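4 设备采购与预算规划

4.1 规划原则

本节说明抓取实验平台的设备采购方案及其预算编制依据。平台建设由弗鲁萨诺(Flusano)实验中心承担,采购工作自四月启动,分两期执行。第一期解决工作站能否连续运行的问题,第二期解决多工位之间数据是否可比的问题。两期经费分别核定,第一期结余不得自动转入第二期,须由课题组重新提交用途说明。

编制预算时,我们将全部支出划分为主体设备、末端执行器与备件、工位附属件、线缆与供电、实验物品五类。前两类按设备台账管理,单件登记;后三类按耗材管理,按批次登记。上述划分沿用了中心既有的财务口径,便于与此前舍诺伊(Shenoy)工位的支出记录进行对照。需要指出的是,既有口径将夹爪指尖视为主体设备的组成部分,而在连续抓取任务中,指尖的更换频率远高于机械臂本体,若继续并入主体设备核算,将使维护费用长期处于低估状态。因此本方案将其单列。

4.2 主体设备的选型

主体设备的选型考察了购置、租赁和校内调拨三种方式。租赁方式首年支出最低,但合同通常限制用户自行改装腕部走线和末端接口,与本课题频繁更换夹爪的需求相冲突。校内调拨不产生购置费用,但设备剩余保修期难以确认,且控制器版本不一,后续软件适配的人力成本无法准确估计。综合考虑,第一期采用购置方式,数量为2套,其中一套用于正式数据采集,另一套用于程序调试和操作人员培训。

供应商报价的比较以三年总支出为准,不单独比较设备单价。总支出包括设备购置、安装调试、保修延长、备件以及停机期间的人员费用。德尔克登(Drerkden)公司的报价在设备单价上并非最低,但其备件目录完整,且接受用户分批下单。普里兰斯(Prillance)公司的方案单价较低,夹爪与腕部连接件则须整体更换,一旦局部损坏,单次维修支出明显上升。评审组由艾西瓦娅·穆尔蒂(Aishwarya Murthy)召集,最终建议采用前者,并在合同中写明备件价格在保修期内不作上调。

交货期亦列入评审内容。机械臂本体的交货期相对稳定,延误多发生在专用线缆和连接件上。为此,合同将线缆与连接件的到货列为付款节点之一,未到齐时不支付设备尾款。验收分为到货验收和运行验收两步,前者核对型号、数量与外观,后者在工位上完成规定的连续运行任务。规定任务共10项,由课题组拟定并作为合同附件。

4.3 工位附属件与耗材

与主体设备相比,工位附属件的单价较低,因而在以往的预算中常被并入“其他”一栏。对舍诺伊工位支出记录的整理表明,这种处理方式存在两方面问题。其一,料箱、夹具、台面保护材料等物品由不同人员零星采购,规格难以统一,同一任务在不同工位上的初始条件随之出现差异。其二,零星采购缺少登记,磨损件的更换时间无从查考,研究人员在分析抓取失败样本时无法判断料箱表面状态是否发生过变化。

本方案对附属件作如下安排。料箱按工位配置,内部尺寸统一,隔板与箱体分别计价,以便单独更换。箱体固定件采用通用规格的弹簧夹,由中心统一备货。板材整张采购,由中心加工室裁切,余料登记后用于制作挡板和垫片。胶带、标签等低值物品按季度领用,不再逐项报销。

实验物品的采购遵循多样性优先的原则。抓取任务需要覆盖刚性与柔性、透明与不透明、规则与不规则等不同类型,任何单一类别的大量采购对数据质量的贡献均有限。因此,物品预算按类别设置上限,不设总件数指标。手套等柔性物品在反复抓取后形态变化较大,透明杯具则容易因表面划痕改变光学特性,两类物品的补充频率应高于其他类别。物品清单由拉梅什·德维韦迪(Ramesh Dwivedi)负责维护,每次补充须注明被替换物品的编号和替换理由。

图3 料箱抓取工位:机械臂自右侧伸入带隔板的灰色料箱,箱内放有手套、杯具等待抓取物品,箱沿以弹簧夹夹持。

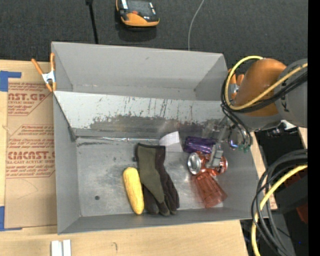 料箱内表面的磨损应作为独立的维护项目列支。涂层剥落与划痕会改变反光条件,进而影响视觉系统对物体边界的判断。若仅在料箱结构损坏时予以更换,则同一数据集前后两段的成像条件可能不一致。本方案规定,更换与否由表面状态检查结果决定,检查记录随数据一并归档。隔板与箱体的更换周期不必相同,分别计价的安排正是出于这一考虑。

4.4 线缆、供电与备件储备

线缆支出在预算申请阶段容易被忽略。机械臂腕部走线须随关节反复弯折,其使用寿命与路径设计和固定方式直接相关。方案为每套设备预留一组完整的备用线缆,并将线缆固定件计入同一科目。供电部分包括独立回路改造和急停线路检测,费用由中心基建经费承担,不计入课题支出,但施工时间须与设备到货时间衔接。

备件储备以不中断采集为目标。夹爪指尖、腕部连接件和线缆列为常备件,库存低于下限时由设备管理人员发起补购。控制器和关节模块价格较高且故障率较低,不设常备库存,改由合同约定供应商的响应时限。全部物资纳入统一台账,建账时登记条目949条,其中既包括新购设备,也包括由舍诺伊工位转入的可用物资。转入物资须重新检查,不合格者不得用于正式采集,可留作培训使用。

4.5 预算调整与第二期衔接

第二期预算以第一期的实际消耗为依据。截至第一期结算时,调试工位累计完成抓取2311次,其备件消耗记录用于核定指尖与线缆的补充数量。由于调试工位的任务构成与正式采集并不完全相同,上述记录只作为下限使用,正式工位的消耗数据齐备后再行修订。

预算调整按科目分别审批。同一科目内部的规格变更由课题负责人批准,跨科目调剂须经中心审核。耗材科目的经费不得调入主体设备科目,以避免后期因购置新设备而压缩维护支出。第二期拟增加的工位沿用相同的料箱规格与固定方式,主体设备型号原则上不作变更;确需变更的,应在采购申请中附对比测试结果,并说明对既有数据的影响。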